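4.2 Running the Drawer Demonstration (Open Day Mode)
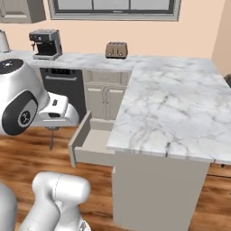
Figure 11. Kitchen scene in the simulator, gripper beside the open island drawer.

1. Start Vandix on the demo computer and load the Gernetmont kitchen.
2. Set the run length to 60 seconds and the arm speed to 2.
3. Select Drawer, then Reset. Wait for the status light to turn green.
4. Press Run when visitors are behind the floor line.

Note: Reset returns the arm and the drawer to their start positions. Objects added by hand are deleted.

Caution: Do not change the arm speed during a run. Press Stop first.

If the run stalls, repeat step 3. After 3 stalls, restart Vandix and reload the kitchen.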